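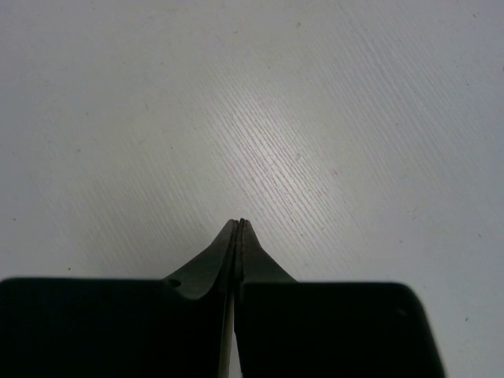
Chapter 2
Clearing and Setting the Work Surface

Every assembly, sorting or packing task begins with the surface it will be done on. People who are new to bench work tend to reach for the parts first and make room for them as they go. A part set down on a cluttered bench is easily lost, and a small screw can hide behind almost anything. A pale, flat tabletop with nothing laid out on it makes a good starting point. Against white or light gray, even something as narrow as a dark, tapered fingertip has a clear outline, and a dropped washer would stand out just as well. Dark benches hide dirt, but they hide small parts too.

In this chapter you will learn how to clear a surface, how to choose a place for each object, and how to keep stacked items within reach. The methods come from the bench course that Tamsin Calloway and Renato Vergara taught at Stoltmont, where each student had 80 minutes to clear, set and reset a table. Most of them needed less time by the second week.

2.1 Where the stack goes

Trays, bins and other layered containers take up less room when they are stacked, but a stack is also the tallest thing on the table. Put it in the wrong place and you will be reaching around it all day. The usual choice is the back of the table, near the center. The front stays open for work, and either hand can get to the stack without crossing the other.

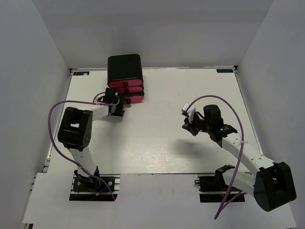 Figure 2.1 Black-and-pink stacked object near the back of an enclosed table.

Look at how the layers in Figure 2.1 sit. Each one is slightly offset, so the pink edges show as separate bands under the black top. A small offset is fine for light items. With heavier loads — the Clirnau course sets the limit at 500 grams per layer — line up the edges before adding anything on top.

Walls on three sides keep parts from rolling off the back and sides of a table. They do nothing for the front edge, so leave a clear strip there. Exercise 13 at the end of the chapter returns to this point.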